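Spent most of November 14, 2019 teaching the small arm to pick up a cup and set it down somewhere else. Writing up how it went, in pieces, as I have time.

1/ The method is leader and follower. You hold one arm and move it. A second arm with the same joints copies you. Everything the second arm does gets recorded, along with the video. Later a program trains on the recordings and tries to do the task without you.

2/ The software is Gruda. It's the in-house recorder we use at the Miltitz workshop. It does three things: start an episode, stop an episode, throw an episode away. The third button gets used the most.

3/ First goal was 50 good episodes of one task. Close on the cup, lift, move right, put it down, let go, go back to rest. I ended the day with 84 recorded and 50 kept, so 34 went in the trash.

4/ Most of the bad ones were my fault. I'd reach for the cup, miss by a little, back up and try again. A person watching would call that a success because the cup got moved. In the data it's a lesson in missing.

5/ I don't throw out every correction. If the jaw comes in slightly off and I fix it in one smooth motion, I keep it. The arm needs to see how to get out of a small mistake. What I cut is dithering – sitting over the cup for seconds while I decide what to do.

6/ Someone asked in August whether it's easier to grab the arm itself and push it through the motion. For big arms with good joints, yes. With ours the gears fight you, and your hand ends up in every video. So we use the leader arm and stay out of the way.

7/ The leader has no force feedback. You can't feel the cup. You close until it looks closed, then close a bit more. After an hour you know the right squeeze by the angle of your fingers. After a lunch break you've forgotten it and have to learn it again.

8/ Delay matters more than I expected. At the start of the day the follower was lagging and I was overshooting everything. The fix was a loose connector. Check the cables before you blame the code. I blamed the code for most of the morning.

9/ Cables again. Give the wrist enough slack to turn all the way, then turn it all the way by hand with the power off. If a loop catches on a bracket you want to find out then, with nothing recording.

10/ I moved the cup between episodes. Five start positions, ten kept episodes at each. I wrote them in a notebook so I wouldn't drift back to the spot I like. Everyone has a spot they like. Mine is a little left of the base, with the jaw coming in from above.

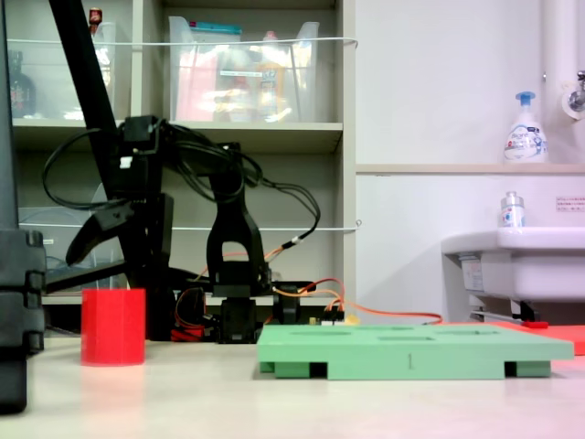

11/ Speed. My early episodes are slow and my late ones are fast, and a model trained on both gets confused about how quickly to go. I redid the slowest ones at the end of the day. Next time I'll do a warm-up batch and delete all of it before I start counting.

12/ Training ran overnight on the Ingvarsson machine, the one with the loud fan. Nothing to say about it. It ran, it finished, the loss went down. The loss going down tells you very little about whether the cup gets picked up.

13/ First test the next morning: 5 tries, one from each start position. It got the cup in 4. The miss was at the far position, where it closed short of the cup and then carried nothing very carefully over to the drop point.

14/ I went back through the far-position episodes. In most of them I had leaned over to see better and nudged the table. So the camera view shifted a little each time. I'm recording those ten again from a chair, with the table clamped.

15/ Someone at Fuder asked how many episodes they'd need for their own task, which is sorting parts into trays. I don't know. Fifty was enough for one cup and one motion, mostly. Trays mean tighter placing, so I'd plan on more, and I'd test after the first batch before recording the rest.

16/ If you're starting out, pick a task you can do in a few seconds with the leader arm. If you can't do it cleanly yourself through the arm, stop there and change the gripper or the task. Recording more won't help.

17/ Also label your trash. I keep the discarded episodes in a separate folder with a word or two each: "missed," "bumped," "too slow," "dropped." Reading that list was more useful than watching the good ones.

18/ Far position gets redone tomorrow, then a second round of tests with the lights changed. I'll add the results to this thread.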